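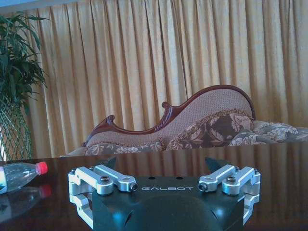 GALBOT lettering, with silver aluminum linkages on both sides.

Keststead Hastdale step stool review
Posted 12 January 2020

I bought the Hastdale in August to replace a plastic stool that cracked across the top step. It is a folding steel step stool with two steps and a tall hand rail, and it cost me 38 dollars plus shipping. Keststead also sells a version without the rail, which I have not used.

It comes in a flat box with the rail detached. You slide the rail into the back legs and put in four bolts. The wrench in the box is thin stamped metal and rounded off on the last bolt, so I finished with one of my own. The instruction sheet has drawings only. One of them shows the rubber feet already on, but mine were in a bag taped under the bottom step, and I nearly threw them out with the cardboard.

Opened up, it stands firm on tile and on a wood floor. On carpet it rocks a little front to back until you put weight on the lower step. The treads are wide enough for my whole foot in house shoes. In work boots my heel hangs over the back on the lower step. The tread covering is a ribbed black rubber that collects flour and pet hair in the grooves, and a damp cloth does not get it out. I use an old toothbrush.

I use it mostly to reach the top shelf of the pantry and to change the filter in the hall ceiling. For the pantry it is the right height. For the filter I have to stand on the top step and stretch, and anyone shorter than me would want the next size up. The rail comes to just above my knee when I am on the top step. It is good for steadying yourself on the way up and down, less so while you are working with both hands over your head.

Folding it takes one hand once the hinge has loosened up. For the first few weeks it was stiff and I had to push down on the top step with my foot. There is a red catch on the left side that holds it closed. The catch works, but it is easy to miss in a dark closet, and the stool will swing open if you pick it up by the rail without it set. Folded, it is 3 inches deep, so it fits between my refrigerator and the wall.

The paint is the weak point. Mine has chipped along the edge of the lower step and where the legs rub when it folds. There is no rust yet, but I keep it indoors. I would not leave it in a damp garage.

Before this I tried the Stollatow aluminum stool at a friend's house. It is lighter and the treads are easier to clean, but it flexed under me more than I liked and it has no rail. The Gajdoš wooden one is nicer to look at and costs almost twice as much. It does not fold, so it was never going to work in my kitchen.

The label says the Hastdale will hold 1000 pounds. I have no way to check that and no reason to. It holds me and a full box of canning jars without creaking.

Good: steady on hard floors, folds thin, rail is solid.
Bad: chips easily, treads are hard to clean, poor wrench.

I would buy it again for indoor use at the same price.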